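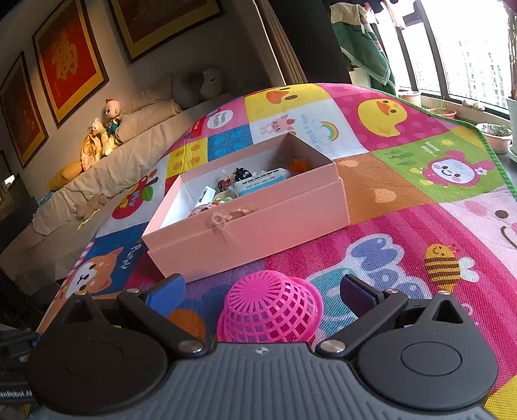 Backup retention changes for Hernbridge customers

Starting with the October release, Hernbridge handles backup retention by policy instead of by server. If you set up your account before the release, your old settings still work and you don't need to do anything right away. New servers added after the update will use the policy screen only.

Under the old system, every server carried its own retention setting. That was fine for a customer with five or six machines, but our larger accounts were keeping up with hundreds of separate settings, and a change to one had to be repeated by hand on all the others. One policy can now cover up to 300 servers, and a server can be moved from one policy to another without starting a new backup chain.

What a policy contains

A policy holds the backup schedule, the number of daily, weekly and monthly copies to keep, and the region where the copies are stored. You can also set a lock period. While a copy is locked it can't be deleted by anyone on your account, including the account owner. Support can't remove a lock either, so check the length before you save - a lock can be made longer later but never shorter.

The default policy keeps 14 daily copies and no monthly ones. It has no lock.

Regions

Copies can be stored in Brarnside or Eltberg. Both regions have the same storage classes and the same restore options. Restores within a region are free. Restores from one region to the other are billed as outbound transfer at your normal rate, and the restore screen now shows the estimated charge before you confirm.

Accounts that keep copies in both regions will see two lines on the invoice where there used to be one. The total is worked out the same way as before.

Moving existing servers

Open Backups, then Policies, and choose Import. The import tool reads the settings on your current servers and groups the ones that match. During the preview period it was used on 757 servers, and most accounts ended up with two or three policies. You can rename the groups or merge them before saving. Nothing changes on the servers until you press Apply.

Servers running the Räsänen agent need version 5 or later. Older agents will show up in the import list in gray and can't be selected. Update the agent, wait for the next check-in, and refresh the list. A restart of the server isn't needed on Linux. On Windows it is.

API users

The retention field on the server object is now read-only for servers attached to a policy. Scripts that write to it will get a 409 response. Use the policy endpoint in its place. The limit on that endpoint is 3000 calls per hour for each account, and list calls count toward it.

Per-server settings stay available for existing servers until we announce an end date, with at least six months' notice by email to the account owner. The updated backup guide and the API change log are both in the documentation section of the console.

Posted 10/29/26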